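5.3 Fitting the Kosell towel bar

Check that you have the bar, two square brackets, two base plates, four screws with anchors, and the small hex key. The screws supplied are for solid walls only. For tile or stone panels, use a bit made for that material and keep the drill off hammer mode until you are through the face.

1. Mark the height of the bar. 1000 mm from the floor suits most adults.
2. Hold the first base plate on the mark and pencil in both holes. Keep at least 29 mm away from any panel joint.
3. Measure 61 cm across, check with a level, and mark the second plate.
4. Drill, clean out the dust and push in the anchors.
5. Screw both plates down flat. Do not seal behind them yet.
6. Slide the bar into the brackets, set the brackets on the plates and tighten the set screws from below.

CAUTION: Look for pipes and cables before drilling. Do not use the bar as a grab rail.

Note: A joint between the two plates is fine – only the screw holes need to stay clear of it.

5.4 Hanging and care

Fold the towel over the bar and leave a little bare rod at each end.

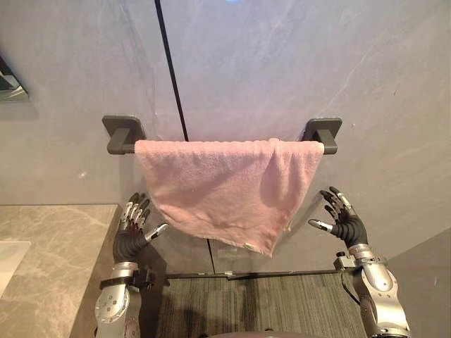
Pull the bottom corners down until the hem is level. A thick towel dries faster with the longer side at the front. Wipe the finish with a soft damp cloth – no scouring powder or bleach. Check the set screws after the first month.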